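The Trouble With the Ten-Minute Town

Dornora has a new slogan, and it is painted on the side of the bus shelter where the timetable used to be. "Everything in 10 minutes." I read it in August while waiting for a bus that came in 25.

The idea is simple enough. You live in a place where the doctor, the grocer, the school and the library are all a short walk from your door. Who could be against that? I grew up in Skesgate, which had all of it, and I liked it fine. What I doubt is that you can get there by drawing circles on a map.

I went to see the map. It hangs in the lobby of the planning office, and the circles are very handsome. They cross the railroad cut as if it were a lawn. They climb Peng Hill without getting out of breath. My house sits comfortably inside the circle for the clinic. On foot, with my knees, the clinic is a half-hour trip that includes a stairway built in 1829 and not much improved after that. 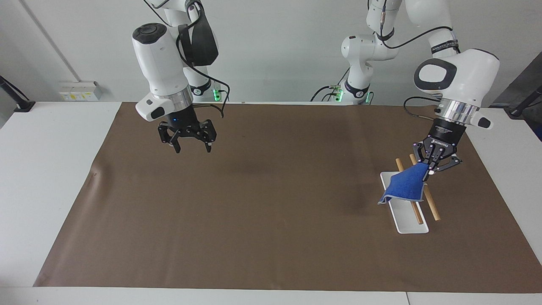
Does a ten-minute circle tell you how long the walk takes?

Only for a healthy adult in decent shoes on flat ground with no road to cross. The circles measure distance in a straight line and turn it into minutes at one fixed speed.

Jamila Biswas, who ran the hardware store on Penorum Street until the rent went up, put it to me more bluntly. The planners, she said, had given her corner a star for "everyday retail" in the same month her lease ran out. The star is still on the map. The store is a place that sells candles, and it opens at noon.

That is my real complaint. A town can widen a sidewalk and put in a bench, and I hope it does. It can't order a shoe repair shop into being. Shops come when the rent is low and people have a reason to pass by, and they leave when either of those changes. Calling a street a "neighborhood hub" changes neither, though it may well raise the rent.
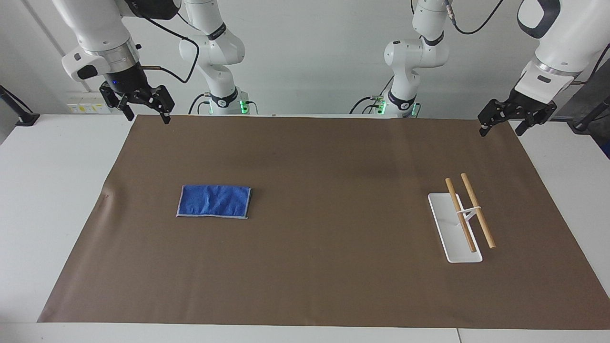 Vol. 80, No. 4

I've been told I am being negative, and that a plan has to start somewhere. Fine. Start with the crossing at the bottom of Peng Hill, where the light gives you just enough time to reach the middle and think about your life. Start with a handrail on those stairs. Run the bus after seven in the evening, so that a person who works late can get home without paying for a cab.

None of this needs a slogan, which may be why it keeps slipping to the back of the report. I read the whole thing. The handrail is in an appendix, under "possible future measures," between bicycle pumps and a mural. I would like to see it moved up, and I would like the timetable put back on the shelter.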